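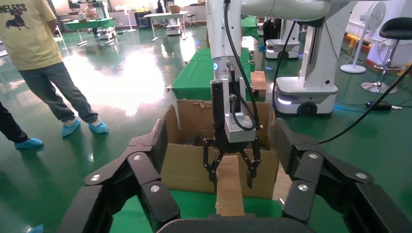
Unit 6: Paying for Long-Term Care — Asset Tests, Lookback Periods and Farm Households

Course handout, Rural Policy and Household Finance
Read before the seminar. Bring the worksheet from Unit 5.

6.1 Scope

This unit covers how public programs decide who pays for long-term care, and what happens when most of a household's wealth is held in land, buildings or a small business. Home care is treated in Unit 7. Medical cover for short hospital stays is outside the course.

The rules used in the worked case are those of the teaching model, the Setudia scheme. They are simplified. Real programs differ on nearly every threshold, and students should not carry the numbers over to any actual application.

6.2 Terms

Means test. A check on income, assets or both, used to set eligibility or the size of a contribution.

Countable asset. Anything the program includes when it adds up what an applicant owns. Cash, deposits and second homes are almost always countable. A main residence may be exempt, exempt for a time, or exempt up to a ceiling.

Productive asset. An asset that is used to earn a living, such as cropland, livestock, machinery or a shop. Programs treat these in different ways, and much of this unit is about the differences.

Lookback period. The span of time before an application during which gifts and below-value transfers are reviewed. A transfer inside the period may be counted as if it had never been made.

Deferred contribution. An amount that is owed but not collected until a later event, usually the death of the resident or the sale of the property.

Community spouse. The husband or wife who stays at home while the other enters care.

6.3 Why land is a hard case

A standard means test assumes that assets can be turned into cash in parts. A deposit account can be drawn down month by month. A farm usually can't. Selling one field may leave the rest without water or road access, and selling the breeding herd ends the business.

There is also a gap between value and income. Land prices respond to housing demand, tax treatment and the scarcity of parcels, none of which raises what the land earns in a year. A household can be well above the asset limit and still have a low taxable income. Contributions set as a share of asset value can then exceed the net income of the whole farm. The Stevis reading calls this the "value-yield gap." Use that term in written work.

Ownership and labor are often split between generations. The parent holds title and the adult child does the work, sometimes for years at a low wage on the understanding that the farm will pass down. Most programs give no weight to this understanding unless it is in writing.

6.4 Four design choices

(a) Full count. Productive assets are treated like any other asset. The rule is simple to run and treats households with equal wealth equally. It produces the most forced sales.

(b) Full exemption. Productive assets are left out. The farm is protected, and so is the wealth of large landowners who could pay. Expect a shift of savings into land shortly before application.

(c) Time cap. The asset is counted for a fixed number of years, after which no further contribution is charged on it. Family exposure has a known maximum. Programs with a cap often require a named successor who agrees to work the farm for a set period, with repayment if the condition is broken.

(d) Deferral with a lien. The contribution is charged in full and collected later. Nothing is sold during the resident's lifetime, but the successor starts out with debt on the title, which may limit borrowing for equipment or planting.

Most programs combine two or more of these. A cap with deferral inside the capped years is common.

6.5 Transfers and the lookback

Early transfer is the usual planning response. It carries risks that are separate from the lookback itself: the parent loses control, the child may divorce or go bankrupt, and a gift may be taxed less favorably than an inheritance. A retained right to live in the house covers only part of the first risk.

Sudden illness is the weak point of any rule based on a lookback. A household that planned to transfer at retirement may have an owner who suffers a stroke well before that age. Some programs have a separate track for such cases. Look for the definition of "sudden" when you read one, and for who has to certify it.

6.6 Worked case: the Mangubat holding

One owner, widowed, enters the Plistwood care home. She holds the title to the farm. Her son has run it full time and is named as successor.

Charge for care: 1,566 per week
Contribution from her own income: 901 per week
Asset contribution: assessed on the farm only, deferred, capped at 3 years
Successor condition: 6 years of active farming from the date of appointment

Step 1. Subtract the income contribution from the charge. The balance is 665 per week.

Step 2. Compare the balance with the weekly asset contribution. The lower of the two is the amount deferred. The scheme pays whatever is left.

Step 3. Apply the cap. Nothing further is added to the deferred amount after the third year, even if care continues. The income contribution does not stop.

Step 4. Check the successor condition. If the son leaves farming in year four, the cap is lost and the deferred amount is worked out again for the full length of the stay.

A common error is to apply the cap to both contributions. It applies to the asset part only. Another is to start the successor clock at the date of admission — the two dates can be over a year apart.

6.7 Problems for the seminar

1. Rework the case with a community spouse who is entitled to keep half of the resident's income. Which step changes first?

2. The son takes an off-farm job for three days a week. Draft a test for "active farming" that a claims officer could apply from records alone.

3. Replace the time cap with a value ceiling. Describe one household that gains and one that loses.

4. A lender is asked to finance a new barn while the lien is in place. List the documents it would want to see.

Written answers to problems 2 and 3 are due in May, two pages at most. Show units on every figure. State whether amounts are weekly or annual, as mixed periods were the main source of lost marks on the Unit 5 worksheet.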